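Grey trim parts: your questions

Quick answers from Amra Golob at Tukier. More to come when I get a mo.

Which way up is it?
Smooth curved side is the face. All the ribs and pockets are the back. If you're looking at comb teeth you've got the back.

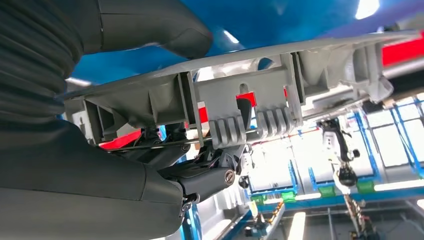

Ribs, pockets and comb teeth on the back of the part.

Do the teeth matter if one's snapped?
Yes. Don't glue it. Send it back, quote form 136.

Can I carry it by the fins?
Please no. Hold the solid bits at the ends, two hands if its your first one.

What about the metal rod?
Leave it in. It runs lengthwise through the little clip housings along the top. Don't pull it, don't use it as a handle, don't lean anything on it. Same goes for the thin wire near it.

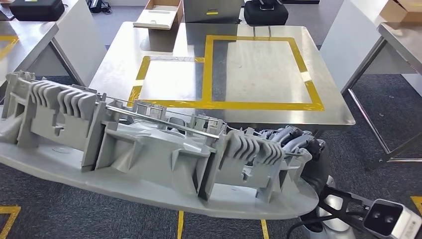

Where do I put it down? Clean table, nothing gritty, smooth side is the one that shows scratches. Old towel underneath is fine.

Can I wash it?
Damp cloth. No solvents. Dry cloth into the pockets after, fiddly but do it.

Do you sell singles?
Yes, order code 1561. Boxes of 12 go through Kelmont, not us.

How long for a replacment?
Ask Bridura, they do the posting. Ring before noon.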